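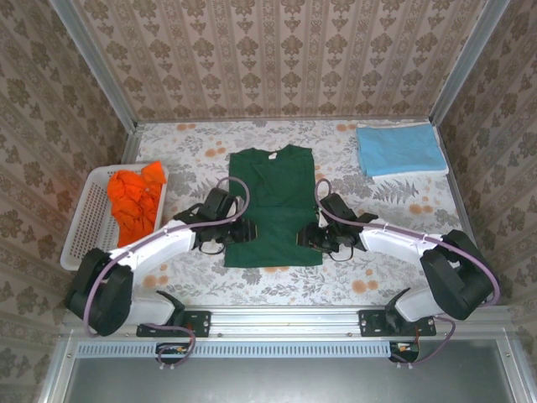 Two arms, one green T-shirt, and a towel already folded in the back corner.

How to Tell Whether a Robot Can Fold Your Laundry Yet
October 2018 - by Nizar Saliba

I love this question, and I get it more than any other. Can a machine do the folding? Sort of! You can judge for yourself with a short test, and it works on any demo you come across.

1. Start with one shirt, laid flat. Sleeves tucked in close is fair for a first round. Watch whether the arms can agree on a fold line and meet it at the same time.

2. Now bunch the shirt up. Flat cloth has edges you can find. A heap has folds that look like edges, and this is where most folding programs fall apart. Kourosh Ghorbani ran 700 tries from a heap on our Clolivik setup, and he'll tell you the first grab decides nearly everything.

3. Look at the grip. Fingers coming in from above need to take a single layer of cloth. Two layers and the sleeve comes along with the hem, and you get a sort of green burrito. 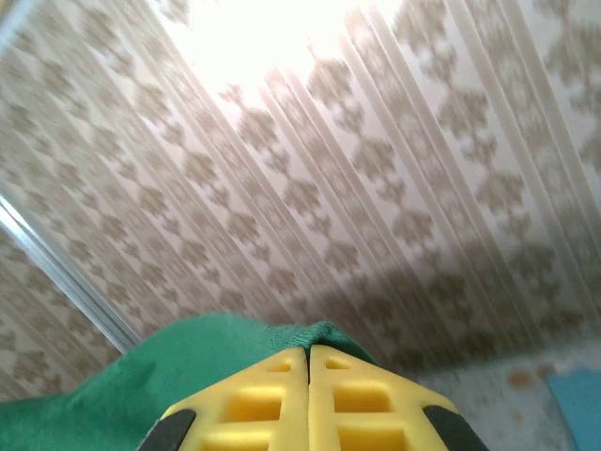
Soft fingertips help a lot with this, by the way. They give a little when they press into the fabric, so a small mistake in height doesn't ruin the grab.

4. Swap the item. Go from shirt to towel without changing any settings. Towels are the easy win - four corners, no sleeves - so if the machine only does towels, it isn't ready for your hamper.

5. Time it, start to finish, and count the retries. I give a shirt 5 minutes. You'd beat that by a mile, but you'd also have to be standing there!

My own verdict: towels yes, flat shirts often, heaps now and then. That's a huge jump from what I was seeing last December, and I'm trying socks next.

Contact: Nizar Saliba, Utby | © Pluvau | Back to top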